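Troniscombe Community Rooms
Refreshments and shared kitchen: progress report to the Conness Fund

Summary of the period

The grant was awarded to refit the kitchen at Troniscombe and to set up a snack and drinks service for the people who use the main room. The kitchen work is finished apart from one cupboard door, which was supplied in the wrong size and has gone back to Pons. The snack service has been running since June.

Spending

The award for this stage was £1607. We have spent £374 of it on storage, trays and the first stock order. The kitchen fitting has been invoiced but not yet paid, and will appear in the next set of figures. We have not moved any money between budget lines.

Stock and storage

Dry goods are now kept on the shelves to the left of the sink. Before the refit they were in boxes in the corridor, and a fair amount was thrown away because old stock sat at the bottom. New deliveries now go to the back of the shelf and the older packets come forward. Lionel Lefèvre checks the dates on Sunday evening and writes anything short-dated on the sheet inside the door.

We order through Estcombe in cases of 40. This is cheaper per packet than the shop, but it means we carry more of each line than we would like – the plain biscuits in particular are slow to go. We have asked whether mixed cases are possible and are waiting for an answer.

Everything put out is individually wrapped. This was agreed at the start with the groups who use the building, and it has made clearing up quicker. Packets left over at the end of a session go back on the shelf.

Serving

We had planned to serve from the kitchen hatch, but a queue formed across the doorway and people with pushchairs could not get past. Snacks are now put out on the large table instead, and people help themselves. The orange plastic tray is deep enough to carry a session's packets through from the kitchen in one go, and its ribbed sides make it easy to hold. The table has a glossy top that shows smudges, so wiping it down has been added to the closing list.

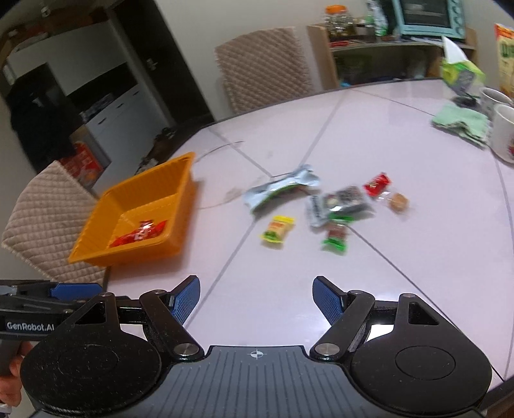 Work still to do

Fit the replacement cupboard door when it arrives from Pons.

Buy 2 more trays so that drinks and snacks can be carried separately.

Agree a smaller standing order with Estcombe for the autumn, and drop the plain biscuits if mixed cases are refused.

The next report will include the paid kitchen invoice and a full list of stock in hand.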